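Jul 31, 2020. Second draft, for comment.

# Rolling noise from wheeled luggage on three types of paving

Nuno Barreto, Tomás Esteves

## 1. Background

The pedestrian street between Dalen station and the quay was repaved in stages, so three surfaces now lie end to end: sawn granite slabs, clay pavers laid on edge, and the original rounded setts. Residents of the upper floors have complained of luggage noise from the first train onwards. The council's noise plan covers road traffic and deliveries only. Our aim was to find out how much of the difference between the surfaces comes from joint spacing and how much from the shape of the stone.

## 2. Method

A hard-shell case on small twin wheels was pulled at walking pace over a marked length of each surface. Sound level was logged with a Vadeck class 2 meter on a tripod, with the microphone at chest height and level with the middle of the run. Each surface was measured 16 times, alternating direction. Runs with a passing vehicle, a voice or a gull audible on the recording were discarded and repeated. Pace was kept with a metronome in one ear.

The load was 15 kg of bagged sand, packed tightly with towels to stop it shifting. Hard shells were chosen over fabric ones after a short trial, in which the fabric case gave less repeatable readings.

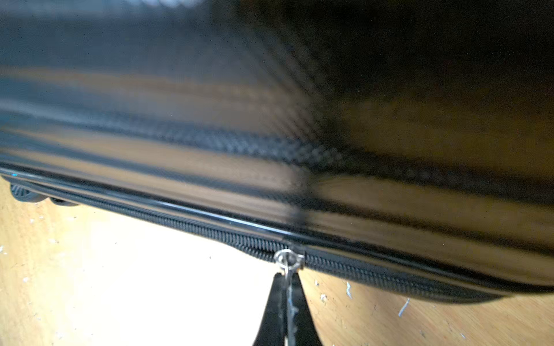 Dagný Kragh objected to this choice on the first draft: a hard shell acts as a soundboard, so the figures describe the case as much as the street, and a soft case should be run over at least one of the surfaces before anything is said about paving in general. We accept the point. Runs with a soft case on the setts are planned for August. Until then the results should be read as applying to hard-shell luggage.

## 3. Results

The setts were the loudest surface in every set of runs. The highest single peak, 94 dB, was recorded there when a wheel dropped into an open joint. The clay pavers came second and produced a steady tone whose pitch rose with pace, as expected from regular joints. The granite slabs gave isolated clicks with little between them.

Averages hide this difference. Two surfaces with similar average levels can sound quite unlike each other, and the complaints forwarded to us by Shirley Dufour mention "hammering" far more often than loudness. We therefore also report the time between peaks (Appendix B).
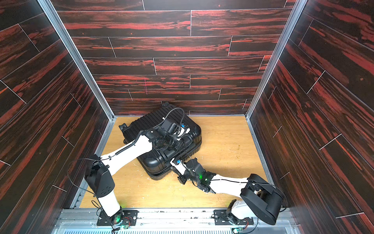

Wheel size was not varied. Larger wheels bridge narrow joints and should reduce the peaks on the pavers, but we would expect a smaller effect on the setts, where the whole stone is domed. Wheel hardness was not measured either.

## 4. Sources of error

- Surface temperature was not recorded on the first morning.
- The façades on the north side are closer to the setts than to the slabs, and reflections were not corrected for.
- Both authors pulled the case. Levels differed slightly between us on the pavers.

## 5. Further work

Nevzat Taşdemir has suggested filling a test strip of sett joints with bound mortar and repeating the runs before and after. Permission is being sought. The strip would be outside the Faveletti bakery, where the joints are deepest.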